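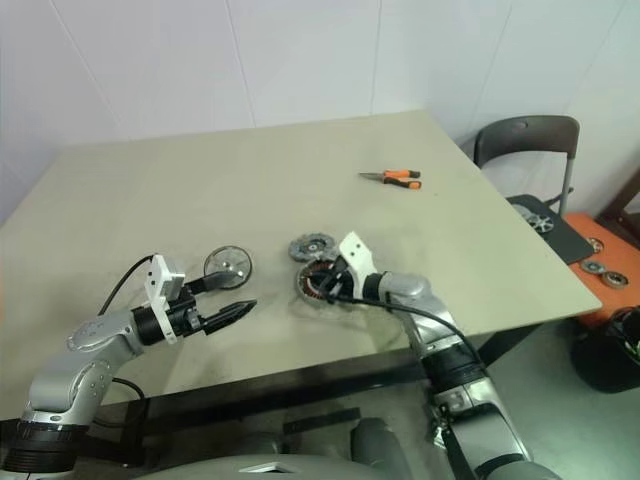
Lestora creative catch-up, 1/3/24

Minutes by me, Ga-eun, because Man-sik did them last time and put most of them in capitals. In the room: me, Man-sik So, the two account folks for Trisstead, and Priya from media, who had to leave early for the dentist. The Samonte office dialed in but their sound was bad, so if I've got your bit wrong, Samonte, please shout.

Trisstead mustard, radio

We started with the radio spots since they're due first. Man-sik read all three scripts out loud, with voices. The one where the jar talks to the hot dog got the biggest laugh, and the client people already like it, so that's the lead. I said (and I'll say it again here so it's written down!) that the jar shouldn't have an accent. Man-sik thinks a jar with no accent is just a guy talking. We went back and forth on this for way too long. Agreed in the end to record it both ways and let Trisstead pick.

The second script, with the grandmother who hides the mustard from her own family, is running long. Man-sik will trim it. My vote is to lose the part in the garage, which is funny but takes forever to get to. The third one is parked. We all kind of forgot what the joke was while he was reading it.

Legal came back on the line "the only mustard that loves you." They want "only" gone. The account team is going to ask if "a mustard that loves you" is okay, and I have to admit I like that one better, it's sadder.

Bovosix

Okay, the long one. For anyone who missed the last meeting, Bovosix is the fake cow translator we're making for Trisstead's cheese spread. You type in something normal, like a note to your landlord, and it gives it back to you the way a cow would put it. Right now it has 198 phrases in it and they're nearly all mine, so it's a pretty moody cow. I asked for help and Man-sik said he'd write a batch about weather and fences.

Things we talked about, in no real order:

Should the cow have a name? Samonte says yes. I say she's just Bovosix. Left open.

The share button posts the whole message, including whatever you typed in first, and the account team got nervous about people sharing private stuff. Fair point. Change it so only the cow's version goes out.

Swearing. If you type in a swear word, at the moment the cow says "the grass is wet." I love this and want to keep it. Trisstead hasn't seen it yet. Account team to show them gently.

Priya asked where people are supposed to find the thing, and we didn't have much of an answer. She'd like to put a little money behind it the week it goes live and then see if it gets passed around without us. She'll send a number. She also thinks the cheese needs to show up sooner, like on the first screen, and I grumbled but she's right.

Launch is still May. Man-sik asked if it could slip and the answer was no, the stores already have the shelf cards booked.
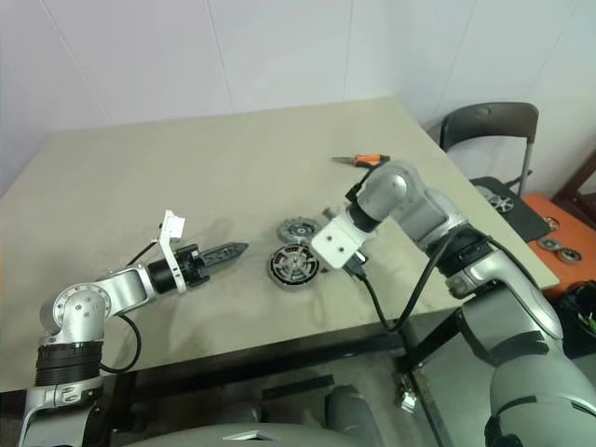 The table, with the white walls behind.

Award entries

Quick one. We have room in the budget for two entries this year. Everyone wants the bus shelter work to go in, so that's settled. For the other, I said the Trisstead coupon that folds into a hat and Man-sik said the jingle. Samonte said something here that I couldn't hear at all, sorry. We'll vote by email. Please don't reply-all with your reasons, last year was a mess.

Any other business

The taglines on the hallway board are from the old pitch and somebody keeps adding to them. Some of the new ones are good! Man-sik will type up the good ones before the board gets wiped.

I'm out the week after next. Man-sik has the Bovosix login.

To do

Man-sik: trim grandmother script, book the studio, cow phrases (weather, fences), type up hallway board
Ga-eun: fix list for the share button, new first screen with cheese on it, email the award vote
Priya: media number for Bovosix
Account team: legal on the mustard line, swearing cow
Samonte: get a new microphone, please

Next meeting same time, same room. Man-sik is taking the minutes.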